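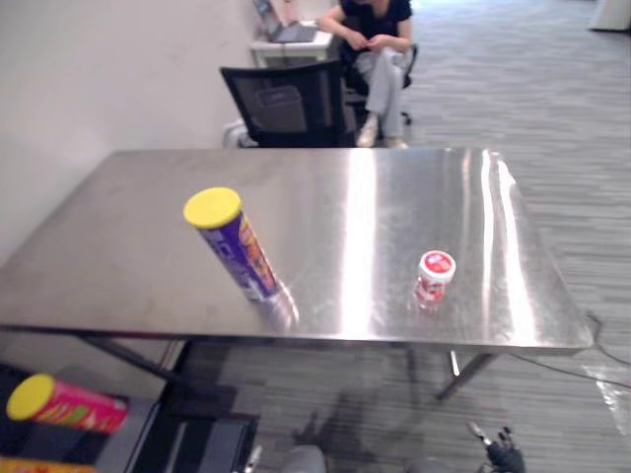 Ljubica Dimitriou would like the Bridow bus to wait five minutes longer, and after that, she told the meeting, she'd have no complaints left at all. Plenty of heads nodded, for the last number 18 of the evening has a way of pulling out just as the train from Radalik is pulling in, and there can't be many regular passengers who haven't stood on the station steps and watched it go.

The good news is that somebody has listened. From the end of July 2025 the last 18 will leave the station at 25 past nine, which gives everyone time to get over the footbridge with their bags — and even, on a good night, to sit down before it moves off. The Orbán Street stop, closed since April while the water pipes were being replaced, comes back into use at the same time, and very welcome it will be to those who have been trudging up the hill to Praster all this while.

More than 89 people wrote in with their thoughts on the evening service, some of them at great length and one in green ink, and most asked for the same thing. Zsolt Dudás, speaking for the bus company, said the letters had been read properly and that the drivers were pleased with the change too, as they hadn't enjoyed leaving people behind either.

Fares stay as they are. The early buses are not affected, and the 115 will go on running by way of the hospital, though it will call at the market square a little later than before. New timetables can be picked up at the library and from the ticket window at the station, which closes at six.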